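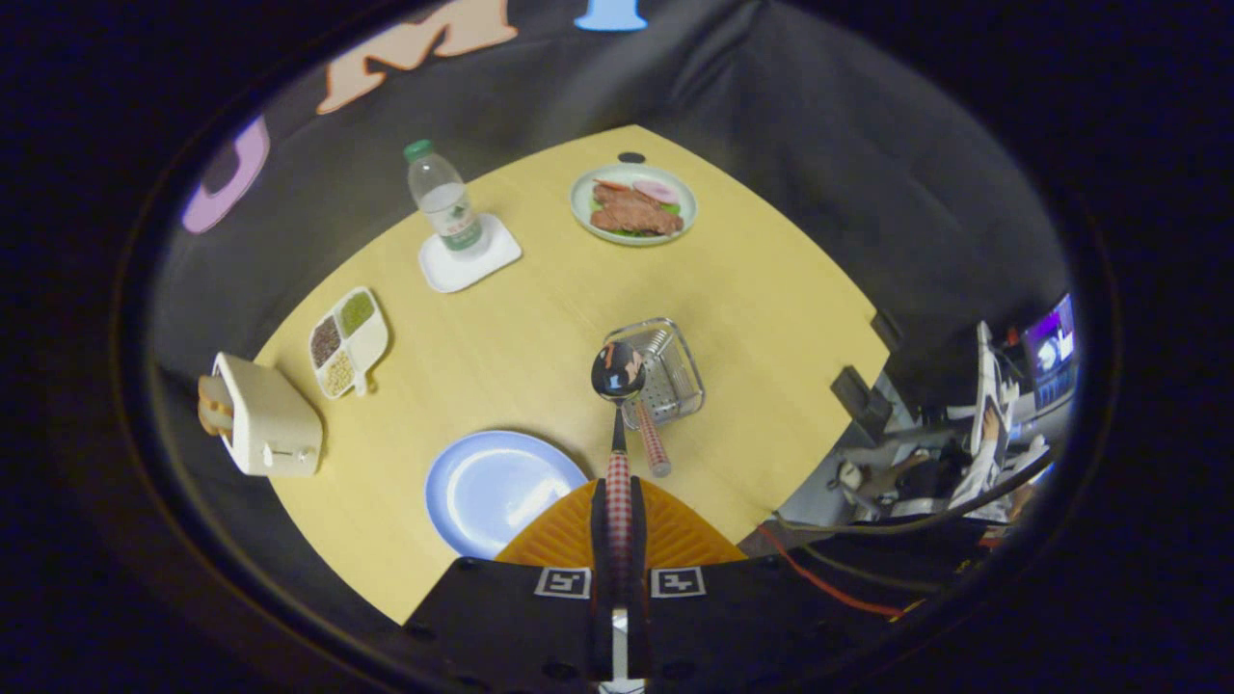
Natalina Donati asked whether checkered handles get a pass for being cheerful, and I'm afraid they don't, dear, they get looked over like everything else!

Breakfast table check, Porkbridge kitchen

1. Toaster. Cord sound, crumbs emptied, nothing leaning against it. OK — though I do wish we'd let the toast come all the way out before we sit down.
2. Spoons and wire tray. Run a thumb along each handle for chips, and stand the tray flat.
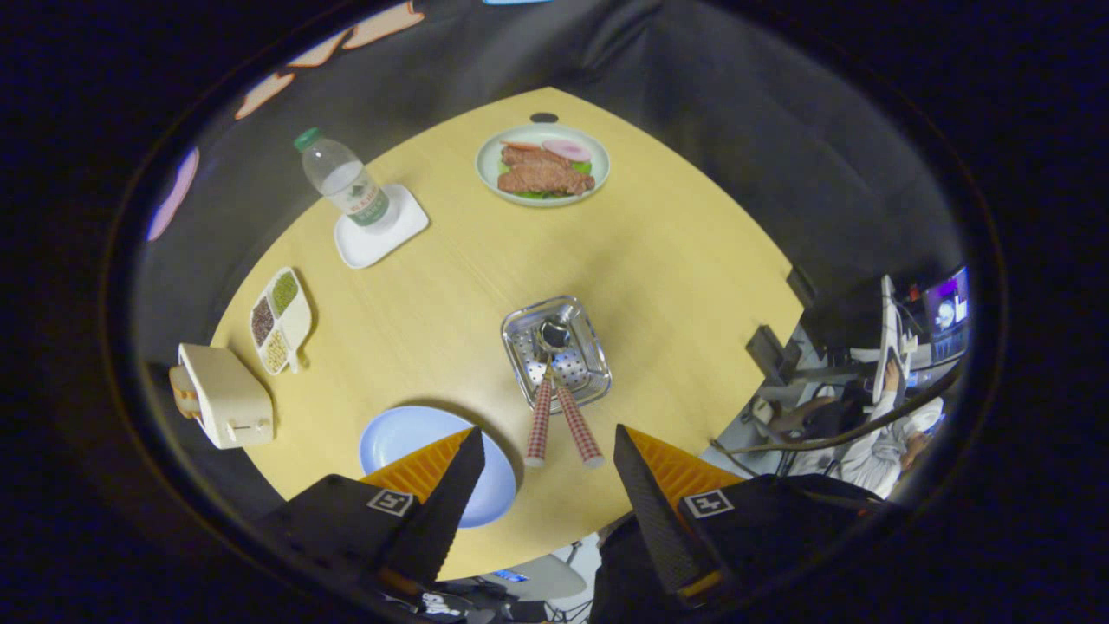 3. Plates. No cracks in the blue one. Meat goes back in the fridge within 2 hours, please.

Checked by Hannelore Eberhard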